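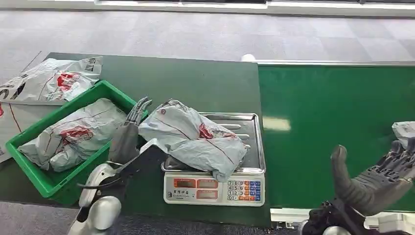

1/10

Right, it's Thursday night, the kettle's on and I want to talk about swapping seeds by post, because I have been doing it for two winters now and it's my favourite thing about gardening when there's nothing to garden.

2/10

Quick background for new people. You've got a packet of beans with 68 beans in it and a balcony that fits maybe a dozen plants. Somebody three provinces over has the same problem with tomatoes. You mail each other the extras. That's the entire hobby!!

3/10

My first ever swap was with Steinar Thorlacius, who grows kale on a windy bit of coast and had posted asking if anyone had purple pole beans. I had so many purple pole beans. He sent back kale seed in a folded square of newspaper with the crossword half done, and I finished the crossword before I even looked at the seed.

4/10

The kale was fantastic, by the way. Short, very frilly, went through minus fifteen under a bit of fleece and came out sweeter. He calls it Skorner after the farm his neighbour got it from. I've never seen it in a catalogue. If you have, please tell me, I would love to know what its proper name is.

Packing tips, as I get asked this a lot:
- coin envelopes over zip bags, every time
- tape the bottom corners or the tiny stuff (poppies, lobelia) leaks out
- big seeds like beans and squash go in a padded mailer, they get crushed in a plain envelope
- write the name AND the year on the packet. Pencil. Pen smudges

5/10

Also write what colour the thing is. I grew a whole row of what I thought were red sweet peas from a packet that just said "sweet peas, good ones". They were white. They were good ones, to be fair, and the smell came right in through the kitchen window, but I had planned the bed around red and it looked a bit like a wedding.

6/10

OK the tomato I can't stop going on about. Nurhan Tatlı sent me a pinch of seed for one her aunt has kept going for years, they call it Manalo. Ribbed, sort of flattened, pink when it's ripe and orange at the shoulders. It's a slow starter. I nearly gave up on it in June and then it went completely mad in August and I was leaving bags of them on people's porches.

Her instructions were: start them in March, don't baby them, don't water the leaves. I babied them anyway. Two of them got leggy and flopped and I had to bury the stems right up to the top leaves, and they were fine, tomatoes are very forgiving like that.

7/10

Someone asked in the replies if you have to be organized to do this. I keep mine in a cookie tin with cardboard dividers and I did a proper count over the holidays: 204 packets. I have a small yard. I am not going to get to 204 packets, so if you see something you like on the list PLEASE take it off my hands.

A thing I got wrong last year - I kept the tin on the shelf above the radiator. Warm and dry sounds good but what you want is cool and dry. Half my onions didn't come up (onion seed is fussy and short-lived at the best of times). It lives in the hall cupboard now, beside the boots.

8/10

Before you mail anything to another country, check the rules for both ends. Lots of places won't allow seeds in without paperwork and some won't allow certain kinds at all. I only swap within Canada and there is more than enough to choose from, I promise.

9/10

What I'm after this year, in order of how badly I want it:
- Jekis, a little yellow cucumber, crunchy, no bitterness
- any dwarf sweet pea that's truly dwarf
- Gukham basil, which I tasted once at a potluck and have been thinking about ever since
- a squash that doesn't try to move in with the neighbours

10/10

If you've never done one, start with something easy like beans, peas, marigolds or calendula. Save them dry off the plant, let them sit on a plate for a week or two, and pop them in an envelope. Reply with what you've got and what you want and I'll try to match people up over the weekend.

Oh and put a note in! Even just what the weather's doing at your place.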